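Bulness takes the word "educational" off its Trokano block sets

Rindmont, 18th June

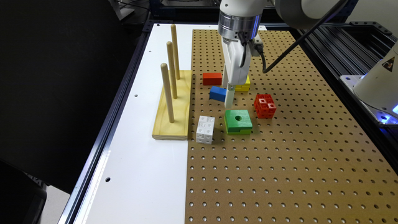
Colored blocks on a tan pegboard, with the three-dowel pine base at left.

Bulness, the Rindmont maker of blocks, boards and stacking pegs, is removing all learning claims from the packaging of its Trokano range. From October, the boxes will list what is inside, the suggested ages and how to clean it. The words "educational," "brain-building" and "school-ready" will be gone, along with the chart on the back that matched each color of block to a skill.

The company has sold Trokano for 11 years, and for most of that time the chart has been there. When the new product team asked where it came from, the answer was a sales meeting. Red stood for logic and yellow for creativity. The file held no study, and the staff who remembered the meeting did not recall one being discussed.

"I would like to believe a yellow block makes a child more creative, I have two kids and a lot of yellow blocks," said Kacper Ziółkowski, head of product at Bulness. "We had nothing to back that up. A block with a hole in it goes over a peg. A child may enjoy that, or may throw it at the dog. We can tell parents about the hole."

The change follows an in-house review called Swati, which went through 44 separate claims printed on Trokano boxes, inserts and shop displays. Reviewers asked for the evidence behind each one. They were able to support 20, and most of those dealt with dull matters such as dimensions, the type of wood in the base and whether the parts can be wiped down. The remainder will be dropped or rewritten by the time the October boxes ship.

Bulness is aware that a toy company announcing its own modesty deserves a raised eyebrow. The review was done by employees, it was small, and it looked at wording. It did not measure children, and the company makes no claim that the Swati results say anything about how play affects learning. Parents, teachers and reporters who want to see the list can ask for it – it includes the claims that failed, with the original text next to each.

The blocks themselves are staying mostly as they are. The range still mixes plain rectangular blocks, pieces with a round hole for stacking, and cubes with small round recesses on their faces. The wooden base with upright dowels will go on being sold by itself as well as with the blocks. Pegboard tops remain a separate purchase, and the new leaflet will say so on the first page, in type that can be read without glasses. Complaints on that point were frequent and, in the company's view, fair.

Bulness also looked at a request from several stores for a "guided play" edition, with cards telling children which block to put where. The idea was turned down. In trials at the Rindmont office the cards were read mainly by adults, and the adults argued over them. Ziółkowski does not present this as research either.

"It was a Friday afternoon and there was cake," he said. "I wouldn't build a theory on it. I also wouldn't charge parents extra for a pack of cards on the strength of it."

There will be no price increase tied to the new boxes. There will be no price cut, either. Printing less on a box saves very little, and Bulness would sooner say so now than be asked later. Stores holding older stock may sell it through in the current packaging, and a plain sticker for covering the chart can be ordered at no charge. Whether many stores will bother with the sticker is an open question.

The company plans to go over its wording again in 2 years. If good independent evidence turns up in the meantime that supports any of the dropped claims, Bulness will look at putting it back on the box, with the source printed beside it.

Requests for the full Swati list, sample boxes and interviews with Kacper Ziółkowski should go to the Bulness press desk in Rindmont.

Bulness, Rindmont | Press contact | Terms of use | © Bulness. All rights reserved. | Back to top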